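Drekden Tube Rack Set

README, last edited 10/24/23

Drekden is the arm we have been building in the shared workshop at Cliltilholm. This folder holds recordings from its tube rack work, along with the config files needed to play them back. Tahmineh Azimi built the gripper and Akash Khurana wrote the recorder. I keep the files in order and answer the mail.

There are 142 episodes. An episode is one try at one job, such as moving a tube between racks or out of a cup. Failed tries are included and marked "fail" in the notes column.

The fingers are knurled on the inner faces. We started with smooth ones in March and changed them after tubes kept turning in the grip.

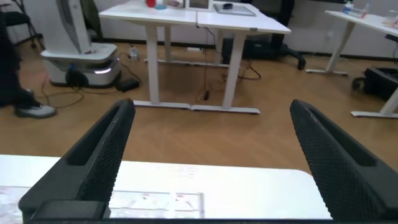 Siham Sfeir wrote in to ask if the knurling scratches plastic tubes. It does after a while. We swap a tube out when the marks start to show up in the wrist video, and the swaps are logged in tubes.csv.

Contents

episodes/ has one folder per try, with head video, wrist video and joint positions
config/ has joint limits and camera settings
tubes.csv lists which tubes were used and when they were replaced
notes.csv has the result of each try and any comment

Table layout

Rack positions are not fixed. Whoever is running the arm moves things a little between tries, and there may be one rack on the table or two. The beaker and the paper cup move too. Other people's work goes on behind the table and we did not blur or crop it.

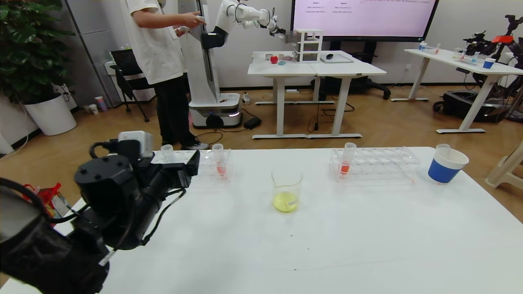

Known problems

Episode 16 has no wrist video. The cable had come out.
Episode 21 has joint positions that run 5 frames behind the head video. Shift them before use.
Clear racks are hard to pick out against a white table. The holes show up better from the wrist than from the head.

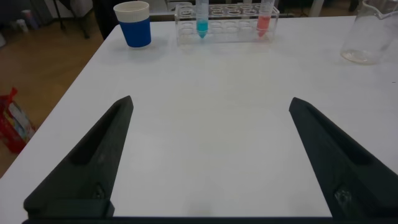 Can I use the wrist video without the joint positions?
Each stream has its own time stamps and opens without the others. Use the loader in config/ if you want them lined up.

Playing back on your own arm

Set your joint limits first and run at low speed with no tubes out. Our zero pose is with the arm folded back, and if yours is different the first move will be a large one. Dolores Ridgeway ran the set on her Schumacher arm and had to flip the sign on the wrist joint.

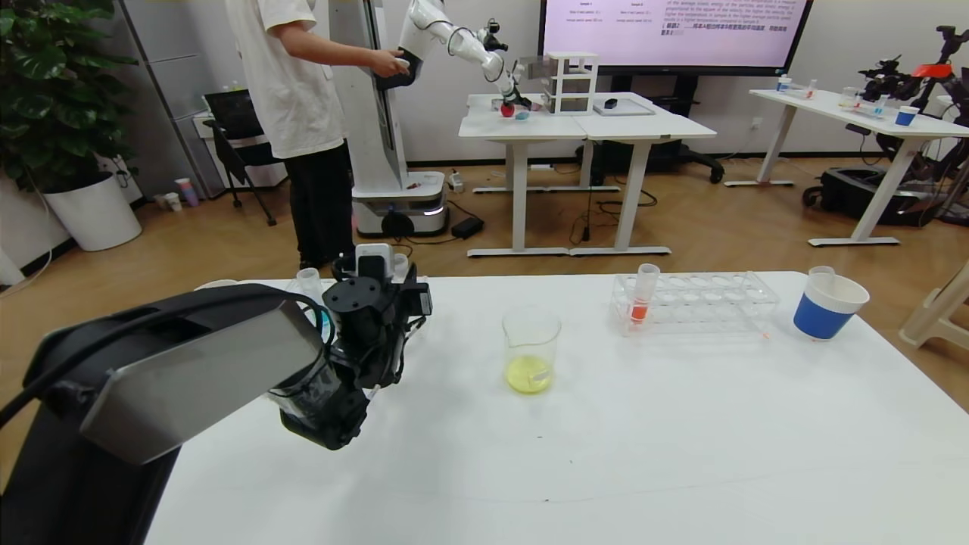 After the first slow run, check that the gripper closes to the same width as ours. The value in the config file is for our fingers only. Change it there and leave the episode files alone.

Use and credit

Free to use and change. Please name the Drekden build if you publish anything with it. Send fixes to Anika Greenberg, who merges them when she is in the shop.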